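Course Notes | Automation Planning
Search this site Search Enter keyword
Thu 21 March – posted by the course office

Session 6: Budgeting for a small robot cell

Last session covered how to decide whether a task suits a robot arm. Today assumes the answer was yes and asks what the whole cell will cost. Students who skipped the January reading on fixed and running costs should go back to it before starting the worksheet.

1. The arm is one line in the budget

First budgets usually start with the arm and stop soon after it. The quote from the supplier covers the arm, its controller and a base plate. It may or may not cover the gripper. Read the quote line by line and write down what is missing.

In our running case, Waweru is a small shop that opens returned electronics units and recovers the boards. It asked two suppliers, Roltton and Denix, for prices. The Roltton quote was lower by $2,000, but it left out the gripper and the mounting hardware. Once those were added, the gap shrank to $84.

2. Table, mat and fixture

An arm has to be bolted to something that does not move. Budget for the table, the plate, and a way of holding the work in the same place each time. A mat marks the work area and costs very little. A proper fixture costs more, and you will need one for each product family. Waweru put down $900 for its first fixture and had to leave the second for the next budget year.
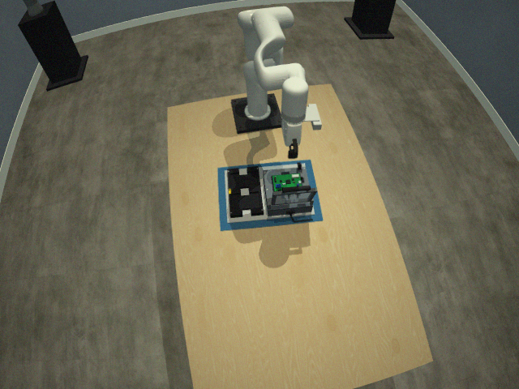
Measure reach before you order. The gripper has to get to the far side of the work and the near side, and it has to come down from above without the wrist hitting the rim of a tray or housing. Parts with deep compartments need more clearance than flat ones. If the layout only works on paper with the arm fully stretched, price the next size up.

3. Simulate first

A simulated cell lets you test table size, base position and part layout before any money goes to a supplier. Count staff hours as a cost here, including the time to model your own parts. Waweru used a package called Jarer and moved the base 2 times before settling on a layout. Neither move cost anything except hours – moving a real base plate means new holes and a stopped line.

Simulation is weaker on cables, worn screws and parts that stick. Keep money back for trials with real units.

4. Running costs

List these separately from the purchase:
– replacement gripper fingers
– service visits
– operator training, including new hires
– software renewals

Ask each supplier what the renewal price is after the first year and get it in writing.

Worksheet

Draw up a one-page budget for the Waweru cell using the price sheets handed out in class. Show purchase and running costs in separate columns. Mark any figure you had to estimate with an E and say where the estimate came from. Bring a printed copy to Session 7.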